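The cabinet goes on the table: Rahel Strebel on putting small things away

A white cabinet, a big brown table, and small things still waiting to be put away on both sides of it.
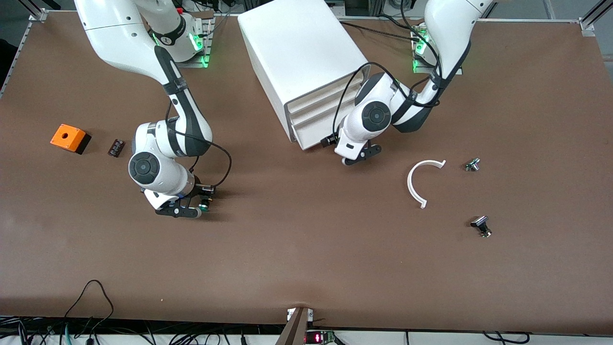
Rahel Strebel says most people buy the storage first and look at what they own afterward, and that she did the same for years. She had a closet shelf of matching boxes before she had any idea what would go in them.

"I bought 9 of them in one go," she says. "They were on sale. Then I went home and found out that half of what I wanted to put away was too long for the box and the other half rattled around in the bottom."

Strebel writes the storage pages for Darnora, a newsletter about small homes and shared workrooms that goes out to 800 subscribers. She gets more mail about small objects than about anything else. Readers seem to manage with coats and pots. They write to her about fuses, bulb adapters, spare keys, picture hooks and the short cables that came with something they no longer own.

Her main advice is to put the cabinet on the table where the work gets done. Wall shelves and closets are fine for things used twice a year, she says, but a part that is needed every afternoon will stay out if putting it back means crossing the room.

"People tell me they're messy. I ask how far it is from the table to the closet, and it's usually down a hallway. I wouldn't walk down a hallway with one screw either."

A tall cabinet takes up less table than a wide one, and she prefers tall for that reason. She puts it toward the back, leaves open surface on either side, and uses both sides while sorting. How she splits the two depends on the day. Sometimes one side is for things that have a place already and the other is for things that don't. When she is working with somebody else, each person takes a side and they meet in the middle.

She is less strict about labels than I expected. For the first month she uses masking tape and pencil. The names change too much in the beginning, she says, and she once had to peel off 128 printed labels after deciding that "electrical" meant nothing to the people who used the room.

"I had one that said Misc. A. There was also a Misc. B. I don't know what I was thinking."

What she writes now is the word a person would say out loud when looking for the thing. In her own workroom that has given her a label that reads "little feet for chairs." She says it works.

On color, she likes white for the cabinet. Pencil on tape shows up well against it, and she can see dust. A brown table is good for sorting pale parts and bad for sorting dark ones, so when she has a lot of small black pieces she puts down a sheet of paper first. She learned that after losing a spring that was on the table the whole time.

I asked what she does with the leftovers, the objects that can't be identified. She keeps them in a jar for 2 months, then empties it. In that time she has claimed a thing from the jar on only a few occasions. One was the key for bleeding the radiators, which she had already replaced.

She has also changed her mind on sorting by size. Her early columns recommended it, and a reader named Tanui wrote back to complain that his washers were now in four places. Strebel went and checked her own, and found the same. She now sorts by job and lets the sizes mix. Everything for hanging a picture stays together, including the pencil.

"It looks worse," she says. "You open it and it's a jumble. But I can hang the picture."

Her next column is on kitchen drawers, and she is not looking forward to it. The last time she wrote about kitchens, the mail was all about lids.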